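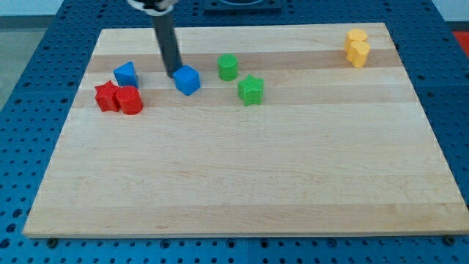
Sharada Sastry reckons the old cinder track at Purkatgate should have been left alone. Too late now. The new stand goes up in September, 43 rows, roof on one side only, and the athletics club gets its lanes back after that.

"They showed us a model and asked what we thought," she says. "I said where do the throwers go? Silence." The hammer cage is now at the Mudaliar end, on the plans anyway. She's still not happy with it – too near the car park.

We talk by the railings, wind howling, so I miss bits. She ran the 100 metres here as a girl. Came fifth, mostly. "The surface was awful. You picked it out of your knees for a week."

And the Games bid? Livholm wants the swimming, Purkatgate would get the heats and maybe a warm-up day. She shrugs. "Two days of crowds, fine. What about the Tuesday after? Who's paying for the lights?"

The council says some 5 thousand seats will stay for good. Sastry wants that in writting. She also wants toilets by the long jump, and has done since the Niltetti meeting.

"Put that in," she says.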